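Poltau Holdings Disclosure Dataset: Data Card

Summary

The Poltau Holdings Disclosure Dataset records changes in the ownership of publicly traded companies as reported in shareholder notices. It contains 2217 notices filed by 600 listed companies. Each record identifies the company, the reporting shareholder, the size of the stake before and after the transaction, and the threshold that made the notice necessary. The dataset is intended for research on ownership concentration, family holdings and cross-border investment. It is maintained by the Poltau data office and released in August of each year.

Contents

notices.csv holds one row per notice.
holders.csv holds one row per reporting shareholder, with a type code (individual, family vehicle, fund, state body, other company).
companies.csv holds one row per listed company, with sector and country of listing.
links.csv connects holders that share a declared ultimate owner.

All files are encoded in UTF-8 and use a comma as the separator. Missing values are left blank. Percentages are stored as decimal numbers, so a stake of 5 percent appears as 0.05.

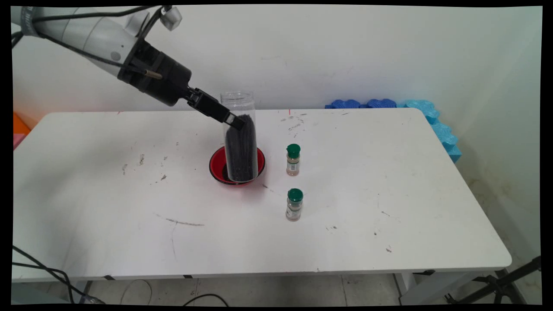

Robotic arm with its gripper in a jar of dark granular material.

Sources and Collection

Notices were gathered from the public announcement pages of the exchanges on which the companies are listed. A notice is included if it reports a direct or indirect holding of 5 percent or more of voting rights. Notices that were later withdrawn by the filer are kept and carry the status code W. Corrected notices replace the original, and the earlier version is moved to the archive folder.

Names of shareholders were matched across filings with the Danik matching tool, version 5, and then reviewed by hand where two candidates scored closely. Transliterated names remain the main source of error. Users who combine this dataset with other registers should match on the holder_id field and treat the name field as a label only.

Holdings through Intermediate Companies

Indirect stakes are assigned to the ultimate owner named in the notice. If a chain of companies is declared, every link is stored in links.csv with its own percentage. No attempt is made to estimate undeclared ownership. Where a holder and an intermediate company filed separately on the same shares, both notices are kept and the field dup_flag is set to 1. 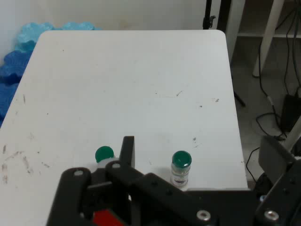
Valuation fields are provided for convenience and should not be read as estimates of personal net worth. The market value of a stake is the number of shares multiplied by the closing price on the filing date, converted to a single currency. Debt secured against the shares is not deducted. Two filings can therefore look as much alike as the two vials with dark green stoppers on the white tabletop while representing very different positions once borrowing is considered. Analysts are advised to consult the notes field, where pledges are recorded if the filer disclosed them.

Known Limitations

Coverage of smaller exchanges is uneven. Filing deadlines differ between countries, and some notices reach the public page as late as 30 days after the transaction. Sector codes follow the Rivera classification, which does not separate cable television from other telecommunications. Bank holdings listed under Clillus are reported at group level only.

Terms of Use

The dataset may be used for research and teaching with attribution. Redistribution of modified files requires a change of file name and a note describing the changes. Requests for correction should quote the notice_id and attach the original filing.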